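Home | Visit us | Open day | FAQ | Contact

Open day at the Markgate workshop: frequently asked questions

Last updated: 28th April

We received many questions by e-mail after the January open day, and we have put the answers together on one page for the next visitors. If your question is missing, please write to us and we will add it.

When can I come and do I need a ticket?
The workshop is open to visitors from 10 in the morning until 4 in the afternoon. Entrance is free, but you must book a place on our website. Each group stays for one hour. If you arrive late, you can join the group that is already inside, but the introduction will not be repeated.

How do I find you?
We are in the Van der Linden building, on the second floor, behind the bicycle shop. The lift is on the left side of the entrance. Please do not use the loading door, even when it stands open.

What will I see?
There are 2 stations. At the first, called Delon, an arm sorts small parts into trays. This one works without help and it is quite fast. At the second, called Totine, an arm with two fingers handles things from a normal kitchen, and a member of our team guides it from a desk with two hand controllers. Most people stay longer at the second one.

Is the arm at Totine doing the work by itself?
No. During the open day a person decides every movement. We save these sessions and use them later to train the arm. On the day of writing we have 3,523 saved sessions, of which 1,245 are with cups and mugs.

Why so many mugs?
A mug is a difficult thing for two fingers. It has a handle, it rolls, and the glaze is slippery. It may also stand in the way of another mug. We asked colleagues to bring old ones from home, so the collection is not very elegant, but the shapes are all a little different and this is what we need.

Can I try to guide the arm myself?
Yes, from the age of 12. You will have 5 minutes at the desk after a short explanation. Children under 12 may watch from the bench in the front row. We do not allow visitors to put their hands on the table while the arm is switched on.

What does the person at the desk look at?
Mainly at a screen. The arm has a small camera close to the fingers, and the view is rather different from what you see when you stand beside the table. With a mug lying on its side, for example, the person must find the rim between all the other cups. 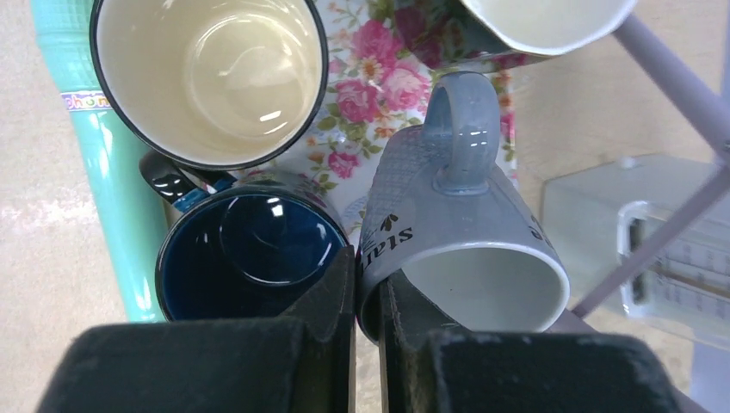
After the January visit one guest wrote to us that the first minute at the desk was the hardest, as the hand wants to move much faster than the arm does. She advised others to go down slowly and to stop before closing the fingers – then the rest is easier. We now say the same in our explanation.

What happens if something breaks?
You do not have to pay. The arm will stop when our colleague presses the red button, and we will clean the table before the next person starts.

May I take photographs?
Yes, but without flash, and please ask before you photograph other visitors.

Is there something to eat?
There is coffee and tea in the corridor. Food is not allowed in the workshop.

Can a school class come?
Yes, but not on the open day itself. Write to us with the age of the pupils and two possible mornings, and we will answer within a week.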